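Handheld grippers back in use at Ranov after jaw refit

June 5, 2023

The handheld gripper at Ranov's Winitmont office is back in use after 7 days on the bench, with new inserts in both jaws and a fresh calibration.

It had been pulled off recording work when Elli Hirvonen, who keeps the kit running, found the left jaw closing later than the right. Not by much. Enough to spoil the width readings, and enough that mugs were turning in the grip when they should have stayed put.

First guess was the spring. It wasn't. Two of the screws on the left mounting plate had backed out and the insert was rocking on the third, so every squeeze went partly into the finger and partly into the plate. Hirvonen stripped both sides, cleaned out the old threadlock and refitted the plates with all three screws done up by hand, a bit at a time, going round twice.

"People nip up one screw hard and then the others, and the plate sits crooked," she said. "You don't see it. You see it in the numbers a week later."

The inserts were changed as a pair. The old right one still looked fine but had gone softer at the tip than the new ones, and a mismatched set closes off centre. New contact strips went on at the same time, wiped down with alcohol first and left overnight under a clamp.

Calibration took longer than the repair. The gripper is opened and closed fully 20 times while the camera tracks both fingers, then checked against a set of blocks. First run failed, second run failed, and Shinji Miyazaki eventually traced it to a smear on the lens. Third run went through. The lens wipe now comes before calibration on the check sheet, where it probaly should have been all along.

Mieczysław Sadowski, who looks after the arm at Mulska that learns from the recordings, asked for one more thing before signing off — a slow open and close with the fingers pointing down, then sideways, then up. Gravity can hide a sticky slide in one position and show it in another. No sticking this time.

Recording is back on the usual tabletop jobs, moving mugs, bottles and books, the same sort of tasks used before the fault so that the new data can be compared with the old.

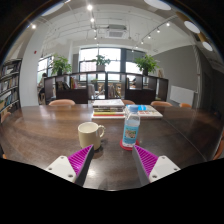 Recordings made in the last 5 days before the gripper was pulled are being held back for now. Miyazaki is going through them to see which can be kept. Anything where the two finger tracks drift apart during a close will be dropped, the rest gets a note in the log and goes through to Mulska as normal.

Day to day care changes a little as well. Screws get checked at the start of every session, with a dab of paint across each head so that a turned one shows straight away. Inserts to be wiped with a damp cloth, no solvent — it dries them out and they crack along the ribs. Anyone who drops the gripper, even onto carpet, is to stop and recalibrate before carrying on.

Spare inserts are in the Paiva drawer, bagged in pairs. Please dont split a pair. If the last bag is opened, tell Hirvonen the same day as the next order will not arrive until August.

A second gripper is due the same refit once the first has done a full week without trouble.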